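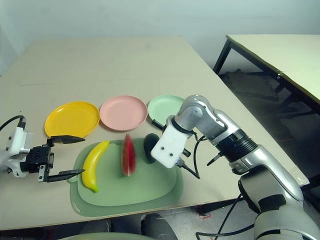
My neighbor Afonso Frade is of the opinion that a family should eat supper at the same hour every night, and that the hour should be six, and I have been arguing with him over the fence since January. He grew up that way in Flellholm, with the radio off and the back door open for whoever was late, and I do understand the pull of it. But I raised two kids on a nurse's schedule, and some nights we ate at four-thirty and some nights it was soup at nine in our pajamas, and I wouldn't trade those soup nights for anything!

What I think people miss when they talk about family meals - and I have missed it plenty myself - is the sitting. My mother is 71 and still won't let anyone leave her table until the slowest eater is done, which used to make me wild when I was twelve and now seems to me the kindest rule in her house. Eat at six if you can, or whenever the bus gets in. Just stay put a while after the food is gone.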